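How to Get a Whole-House Declutter Done Before the Holidays

Sunday, July 16, 2023

If your place is anything like ours, the clutter doesn't arrive all at once. It creeps in over the winter, a bag here and a box there, and by the time December comes round you can't find the good tablecloth or the spare bed. So I like to start in July, when it's too cold to be in the garden anyway, and go gently.
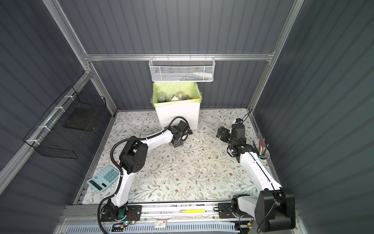 Begin with the smallest room you have. For most people that's the laundry or the bathroom, and there's a lovely feeling in finishing one before you've had your second cuppa. Take everything out of one cupboard only (one, please!) and put it on the floor where you can see the lot.

Now sort it into piles. Mine are keep, give away, rubbish and "ask the family". That last pile is the dangerous one, so I give it a limit of 12 things, and when it's full somebody has to come and make a decision.

Wipe the shelves while they're bare. Warm water and a splash of vinegar does me for almost everything, although I keep a bottle of Primia under the sink for the sticky rings left by honey jars.

Put the keepers back with the everyday things at the front. If you're tempted to buy matching tubs, wait until the whole room is finished. I once came home from Zurgate with a boot full of beautiful baskets and they were all two centimetres too wide for the linen press — I'm still finding jobs for them.

Paperwork deserves an afternoon of its own. Check how long you need to hold on to tax records before you shred anything, and do the photos last of all, or you'll be sitting on the carpet till dark. I had 1,048 loose prints when I did ours, and sorting them by decade was as far as I got that year.

Drop the giveaway bags off the same day if you can. Left in the hallway, they have a way of unpacking themselves.

Next month I'll go through the garage, paint tins and all.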